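Leka House is a shared workspace in the Pidatley quarter of Flendoldale. It rents desks, small offices and meeting rooms to freelancers, young companies and anyone else who needs a quiet place to get on with things. Members tend to call it simply "the Leka."

History
The building began life as a boarding house and stood unused for a good many years before Selma Dimitriou, a bookkeeper tired of working at her kitchen table, took on the lease with her friend Kavinda Biswas. They opened a single room with four desks one August, and the desks were spoken for before the paint on the stairs had been finished. The upper floors followed — slowly, and with a good deal of borrowed furniture.

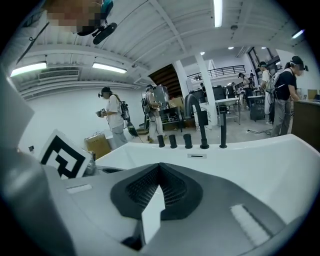 White basin with a curved rim.

Facilities
The house now has 40 desks on three floors, two meeting rooms and a long ground-floor hall known as the Vestby Room, which measures 490 square feet and is let by the hour for talks, classes and the occasional birthday. Tea and coffee come with every membership, and the kitchen is at its most sociable just after noon.

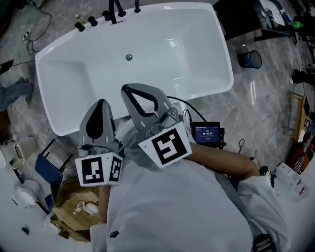

333 words · 2 min read

Membership
Members may join by the day or the month, and those with a monthly desk can come and go at any hour they please. Newcomers are given a free morning to try the place out, usually with Dimitriou herself showing them where the good chairs are kept.

See also
Coworking
Pidatley
Serviced office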